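5 min read

ok thread on washing hats because I got 9 messages after I said I boil-washed one in college and lived to regret it. long one, sorry

1/ first thing. look at the brim before you do anything. older caps have cardboard in there. cardboard + water = soup. flick it with a fingernail, hollow papery sound means cardboard, dull sound means plastic

2/ if it's cardboard you're spot cleaning. that's it. damp cloth, drop of dish soap, dab dont rub. my uncle's old fishing hat from the Skestatthorpe bait shop is like this and it has never seen a sink in its life

3/ plastic brim, go ahead and soak. cool water. I know everybody says warm. warm is how I lost the green one

4/ how much soap: less than you think. a teaspoon in a sinkful. if you can see a big head of suds you'll be rinsing til dinner

5/ the sweatband is where all the grime lives. old toothbrush, bit of soap right on the band, small circles, leave it 20 min, go again. the rest of the hat barely needs touching

6/ Yoga Osman asked about the dishwasher. no. I did it, top rack, one of those plastic cage things. came out smelling like lasagna and the detergent took the color off the button on top. there's bleach in a lot of those tablets

7/ washing machine is a maybe. inside a pillowcase, gentle, cold, no spin if your machine lets you skip it. mine doesnt so I stay with the sink

8/ black hats. ok. the real reason I started this thread

black cotton fades to that sad brown-purple and mostly it's the sun doing it. a hat on a car dashboard all summer is done for. wash it less, inside a closet when you're not wearing it, and if there are white salt lines just go at those lines with a wet cloth and leave the rest alone

9/ white vinegar for the salt lines. one part vinegar two parts water. smells for an hour then doesn't 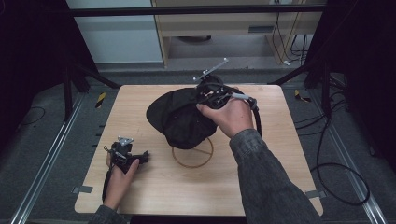 10/ drying is where people wreck them. I wrecked plenty. if the crown dries folded you get a crease that stays in there for months, so it needs something under it. a bowl, a balloon, a rolled up towel, a coffee can. whatever is close to head size

11/ and get air under it. a solid bowl is fine but the band takes forever because it's sitting flat against the thing. flip it after a few hours or prop it up on a couple jars

12/ no dryer. no hair dryer either unless it's on cool. no radiator. Signe Hviid dried hers on a radiator in December and the brim went like a potato chip

13/ if yours is already a potato chip: wet the brim, wrap it around a big mug, rubber bands at both ends, leave overnight. works on plastic brims most of the time. do it twice if the first go is meh

14/ wool is a whole other animal. cold cold cold, baby shampoo, no scrubbing, press the water out with a towel. do NOT wring. wool fitted caps shrink and then they sit on top of your head like a muffin. Anselmo Marinho mailed me a pic of his and I have not recovered

15/ if it's only a little shrunk you can get some back. dampen it, pull it on, wear it around the house til it dries. annoying but it's free

16/ suede brims, leather straps, anything with rhinestones, take it to somebody who does this for a living. the guy at Honorato charged me 47 dollars for a leather strapback which yes hurt, but it had a grease stain the size of a quarter and now it doesn't

17/ a few people pushing the Gorkemano foam stuff. tried it. it's fine?? smells like a new car. dish soap did the same job on the same kind of stain for pennies. use up the can if you have it

18/ how often. I wear one most days in summer and wash it maybe once a month, sweatband more like every week with just a wet cloth. winter hardly ever. Gilmar Macedo says he's never washed a hat and he's 50 and he's fine. Gilmar please

19/ storage: dont stack them folded in half, brim into brim. crown pops in and stays in. hooks are ok but you'll get a little nipple in the fabric over time if the hook is pointy. shelf is best. inside each other like bowls is fine if you dont cram em

20/ Ismael Coutinho wants to know about stains from hair dye. rubbing alcohol on a cotton ball, test on the inside first, good luck. I got most of one out of a tan cap, and by most I mean 70 percent. still wear it

21/ last one. the sticker on the brim. take it off or leave it on, I dont care, but if you leave it on and wash the hat the glue goes everywhere. cooking oil gets it off, then you have an oil stain, then see #4

edit: #5 should say 20 minutes PER round not total. and yes cornstarch works on fresh grease, several of you said, leave it on overnight and brush off

edit 2: doing the straw hats from the Flarkar flea market another day, my hands are pruney

47 comments · 70 shares

Contact · © All rights reserved · Back to top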